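Support > Countertop ovens > Proving and baking > Ticket 482

Subject: Loaves sink in the middle after using the Prove setting
Product: Tostgate countertop oven
Opened by: Panagiotis Pavlović
Handled by: Tillirer kitchen support
Status: Closed
Attachments: 2
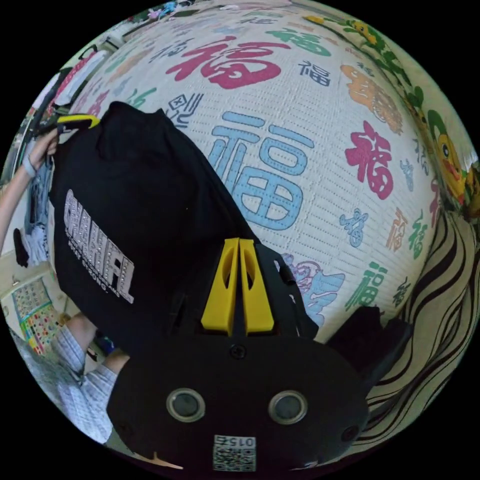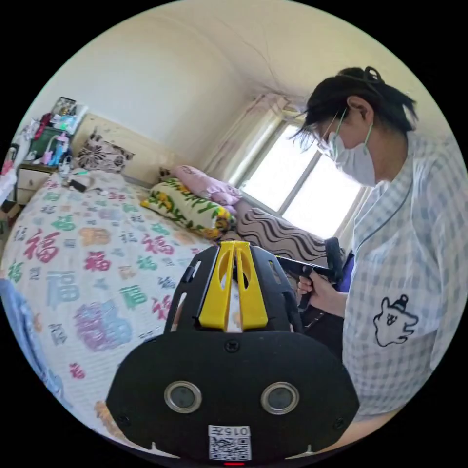 First attachment: 福 characters in several colours on white. Second attachment: person in glasses and a white face mask, with a black gripper with yellow fingers.

Customer, 09:15
I bake a plain white tin loaf and it has gone wrong every time since I started using the Prove setting. The dough rises very fast, gets close to the top of the tin, then sinks in the middle once it is in the heat. The crust is pale and wrinkled on top and there is a dense, damp layer along the bottom of the slice. The taste is a bit like beer.

The recipe is the everyday loaf from the Kneževič booklet. I have made it for years in a full-size oven, with the dough left on the worktop under a tea towel, and it has always been fine. I have not changed the tin. I have changed flour, to Raltonero strong white, at the same time as getting the oven.

Support, 10:02
Thank you for the details. Please send the following:
- the weights you use for flour, water, salt and yeast
- the type of yeast
- how long the dough is in the oven on Prove, for both rises
- which shelf position you use
- whether the oven had been used for baking or grilling earlier the same day

Please also check that the dial is on Prove and not on Keep Warm. They are next to each other and both light the same lamp.

Customer, 10:40
Flour 500 g, water 320 g, salt 9 g, instant yeast 7 g (one sachet). First rise one hour in a bowl with a plate on top. Then knocked back, shaped, into the tin, and a second rise of 45 minutes. Shelf in the lowest slot for both. The dial is definitely on Prove.

I do usually run the oven hot for ten minutes before I start, to get rid of any chill. My kitchen is cold in the morning. I then turn it to Prove and put the bowl in straight away.

Support, 11:25
Your weights are normal for a loaf of that size. The yeast is on the generous side but would not cause this at room temperature.

We think the dough is getting too warm. Prove is meant to hold the cavity at 28°C. It can only add heat, it has no way of removing it, so if the oven is hot when you select Prove it will stay hot until it cools by itself. The lowest slot is also directly over the bottom element.

Please do this test before baking again:
1. Leave the oven off with the door shut for at least three hours.
2. Put a glass of cold tap water on the shelf where the bowl normally goes.
3. Set Prove and leave it for one hour.
4. Measure the water with a kitchen thermometer and note the reading.
5. Repeat on another occasion, this time running the oven hot first as you normally do.

Customer, 16:50
Did the first test. The water was 27°C after the hour. Will do the second tomorrow.

Customer, 08:55
Second test done, with the ten minutes of heat first. The water was 41°C after the hour. I used the same thermometer and the same glass. I checked the thermometer in iced water and it reads correctly.

I also felt the shelf and it was too warm to keep my hand on.

Support, 09:30
That is the cause of the problem. The thermostat is working, as the first test shows. At 41°C the yeast works very quickly, uses up what it can and the dough loses its strength. By the time it goes in to bake it is over-proved, so it sinks. The beer taste and the pale crust are both signs of the same thing, as there is little sugar left in the dough to brown.

Suggested changes:
- Do not heat the oven before proving. Start from cold.
- Move the shelf up to the middle slot for proving, and back to the lowest slot for baking.
- Reduce the yeast to 5 g.
- Go by the dough and not the clock. For the second rise, press the side gently with a floured finger. If the dent fills slowly and leaves a slight mark it is ready. If it does not fill at all it has gone too far.
- Take the tin out while the oven heats for baking. Do not leave it inside. Cover it with a tea towel and keep it away from draughts.

Please keep to the same flour for now so that only the proving is being changed.

Customer, 09:48
On the last point, I have been leaving the tin in while it heats up. The booklet does not say either way. How long does the oven take to get to baking heat?

Support, 10:10
Allow twelve minutes to reach 220°C with the shelf in place. The top element is on at full power for most of that time, so a tin left inside will form a skin before the loaf has had its final spring. This probably accounts for the wrinkling.

Turn the oven on when the dough is a little short of ready, as it will carry on rising outside.

Customer, 13:35
Made one loaf with the changes. First rise took an hour and a quarter from cold, second rise 50 minutes of which the last part was on the worktop. Baked for 35 minutes. It did not sink. Good colour on top. The bottom of the slice is still slightly close but nothing like before. No beer taste.

The base was softer than I like. Should I bake it for longer?

Support, 14:05
Keep the same time, but for the last five minutes take the loaf out of the tin and put it straight on the shelf. Cool it on a wire rack. The close texture at the base may improve if you knead for a couple of minutes longer. Raltonero strong white may also take slightly more water than your old flour, so try 330 g if the dough feels stiff.

Customer, 12:20
Second loaf made with the extra kneading and 330 g of water. Even all the way through and a firm base. Happy for this to be closed.

Support, 12:45
Closed. Cause recorded as oven preheated before Prove was selected, and tin left in during heating. No fault found with the oven.

2 people found this helpful
Comments: 2

Related tickets
Rolls burning underneath on the lowest shelf
Keep Warm drying out rice and stews
Sponge domed and cracked on fan setting
Can I prove enriched dough overnight?
Replacing the crumb tray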